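The Last Honest Toy Is a Lump of Wood

Every January the plastic gifts begin to die. The singing ones go first, then anything with a charging port. By the end of the month my daughter is back to the bag of plain blocks from Brorton, bought secondhand in September for 20 dollars and still asking nothing of us.
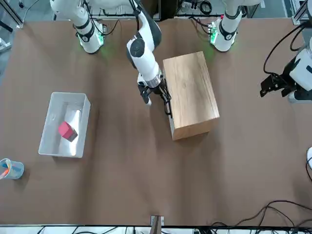 A light-colored block on a brown tabletop.

Blocks are having a moment, which is strange for an object that has never had a bad one. Kidwood sells a starter set for $198. Kinoshita has a waiting list. Parents who once argued over car seats now argue over sanding.

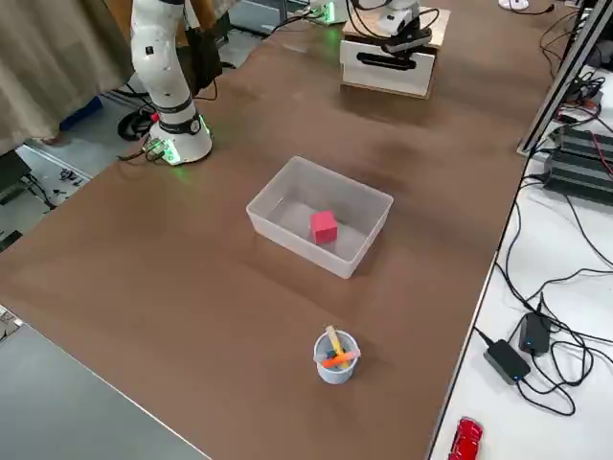 Brown top, matte surface.

I went to a block swap in Vurka expecting peace. The rules ran to four pages. Painted pieces went on one table and plain ones on another, and a man with a beeswax-stained apron gave me a look over my daughter's purple arch.

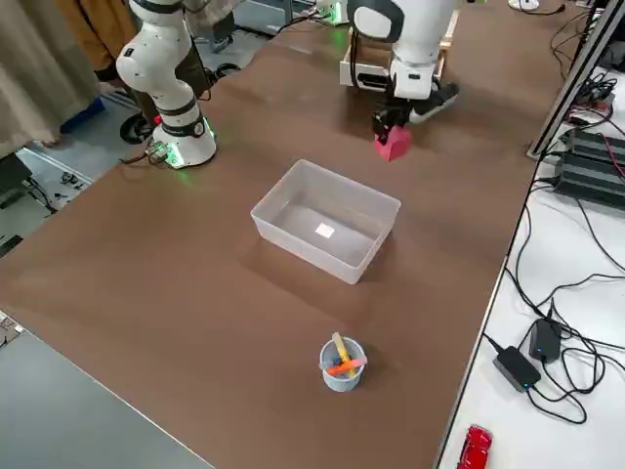

Color is where the trouble starts, one mother told me, and she would no sooner allow a painted roof into the house than a drum kit. Her son, meanwhile, was quietly filling his coat with painted roofs.

We came home with more than we took - this is how swaps work - and I spent the evening reading a 2,000-word essay on beech.

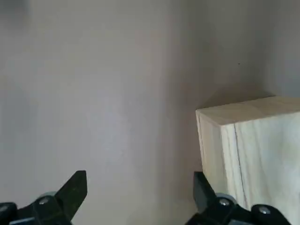

My neighbor thought I should stop reading and buy a bigger bag. I have bought the bag. My daughter sleeps in it.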